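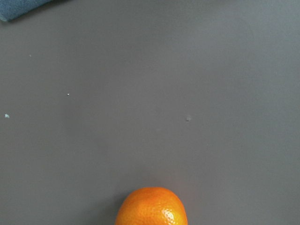
Mandarin and blue cloth on the matte table top.

From: Byung-chul Yoon
Date: April 23, 2025
Subject: Re: [kitchen-layout] Skivberg cabinet: what goes on the open shelf

On the open shelf, the previous message said:

> I measured the Skivberg cabinet again with the doors off. Clear width inside
> is 402 mm, not the figure on the sheet. The hinge plates take the rest.
> I would move all the tableware to the open shelf and use the cabinet for
> pots and dry goods. The tray can stand on its edge at the end of the row.
> Does the bottle rack have to stay on the table? It is the first thing I
> move every time I need to cut anything.
> Also, the blue pieces have a film on them again. I have tried wiping them
> dry and it comes back.

Thanks for the new width. My sheet was based on the Özkan drawing, which gives the outside dimension and a board thickness but shows no hinges. I have corrected my copy.

I agree about pots in the cabinet, with one reservation. The pot with the long handle has to go in with the handle pointing to the back corner. Straight in, the door closes against the handle and stays open by nearly 19 mm. At an angle it clears. Please do not force the door, as the screws on that side are already set in filled holes.

The tray should not stand on its edge. I tried it in March and it slid forward whenever something was taken from the row. Flat, it can go at the bottom with the folded cloths on top of it, and the cloths then have a place of their own. The raised rim keeps them from creeping off the side.

As for the bottle rack, it can leave the table. The tea has been kept there only out of habit. The rack has an open base, so it should sit on a liner and not directly on the shelf board. The Tika liner is 4 mm thick and can be cut with ordinary scissors. Cut it slightly short of the front edge, or it curls.
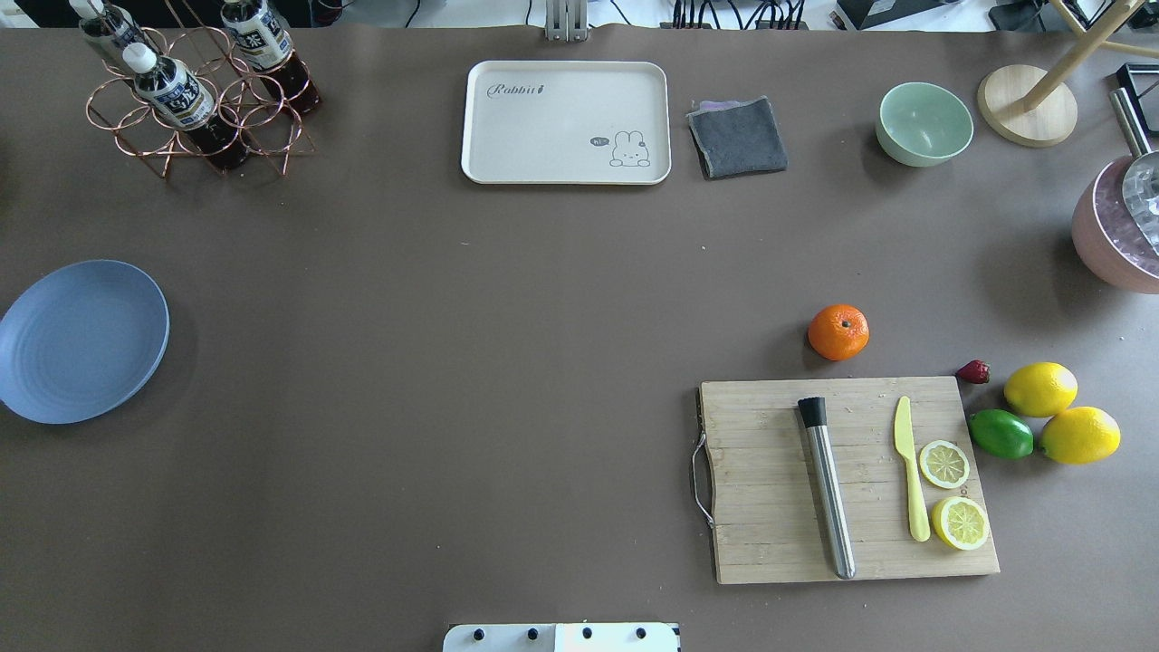 On the table: wire rack with bottles of what looks like tea, "Rabbit" tray, folded gray cloth, mint-green bowl, cutting board.

With the rack gone, the cutting board can be pulled toward the wall end and the front of the table stays free for work. I would leave a bowl next to the board for peelings and scraps, and put the other bowls away. Fruit can stay out. It should be kept away from the board, and not on a cloth, because a cloth under fruit holds damp and the bottom ones go soft first.

Proposed order for the open shelf, from the left:

Bottle rack, on liner
Tray, flat, with cloths
Plates
Bowls, largest at the bottom
Light wooden stand, at the right-hand end

The stand goes last so that its rods point away from the bowls. In the middle of the row they catch on sleeves.

Two points came up off the list, so I am repeating them here for the archive.

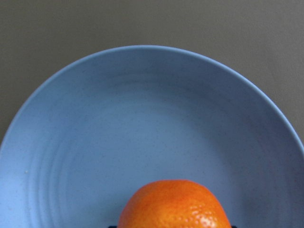 Can plates and bowls share one stack if the shelf runs short?

They can share a stack as long as the plates are underneath and every piece is fully dry. A bowl under a plate leaves the plate resting on a narrow rim, and the stack shifts when the shelf is bumped. If there is room for two stacks, use two.

The second point was shelf height. The upper board is on the middle pins at the moment. Moving it up one position gives enough height for the bowls to be lifted out without tilting, but the pins from Brirkell are shorter than the originals and leave the board loose at one corner. I have put an 8 mm spacer under that corner for now. It holds. I would still prefer to replace the pins before the board carries any weight.

Now the film. I think it is detergent residue that has dried into the surface. Matte composite pieces show it sooner than glazed ones, and anything with ridges is worse, since a flat wipe goes over the high parts and leaves the grooves alone. Wiping dry only spreads it. What has worked for me is the following. Soak in warm water with a little white vinegar, go around the ridges with a soft brush, rinse under running water, and stand the piece on its edge until dry.
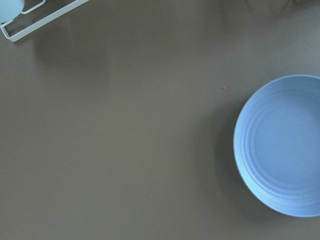
Do not shorten the rinse. Vinegar left in the grooves dries to a dull mark that looks much like the film you started with, and you will think the soak failed. I would also use less detergent from the start – a few drops in the basin is enough for plates that have only held fruit or bread.

The same applies to the table. A damp cloth with plain water, then a dry one. No scouring pad on a matte top. It leaves shiny patches that cannot be taken out again.

If there are no objections to the shelf order I will cut the liner and move the rack first, then the plates and bowls. The cabinet can wait until the pins arrive. Please send the inside depth of the Skivberg as well, measured at the bottom and not at the top, as the back panel bows.

Byung-chul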